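How Does a Lid Keep Food Fresh?

Findlow Museum of the Home — Young Visitors' Pages

Open a jar of pickles for the first time and you may hear a small pop. That sound is air rushing into the jar. To understand why it happens, we need to learn a little about air, and about the very small living things that like to eat our food.

Tiny living things

Bacteria, yeasts and molds are found almost everywhere. Most are too small to see without a microscope. When they land on food, they feed on it and grow in number. After a time the food may smell sour, turn fuzzy or change color. We say that it has spoiled.

Many of these living things need air and water. A lid helps by keeping new ones out. It also slows the movement of air, so that bread does not dry out and crackers do not become soft.

What makes a seal?

A lid that only rests on top of a pot leaves small gaps. A lid that seals must press tightly all the way around. There are several ways to do this:

Screw lids have ridges inside called threads. As the lid turns, the threads pull it down.
Snap lids bend slightly and grip the edge of the box.
Clamp lids are held down by a wire or a lever.

Many lids also have a ring of soft rubber, called a gasket. The gasket squeezes into gaps that a hard material cannot fill.

Lids of many shapes
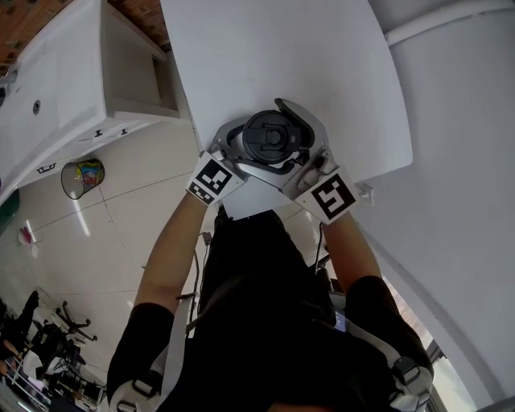

Round openings are popular with the people who make jars and bottles. A round screw lid can turn freely, which a square one cannot do, and it presses evenly on every part of the opening. Makers also think about how a lid will be held. The black lid in the picture is round, with a curved rim and a raised, ridged center. Shapes such as these can be found on lids in many kitchens.

Try it at home

Ask an adult for two crackers and one small jar with a lid. Place one cracker in the jar and close it. Leave the other on a plate. Wait 8 hours, then break each cracker in half. Which one snaps more loudly? Write down your result — and do not eat the cracker that was left out.

Words to know

Gasket: a soft ring that fills gaps.
Spoil: to become unfit to eat.
Thread: a raised line that winds around a screw or lid.

Text by Trinity Dunleavy, Learning Department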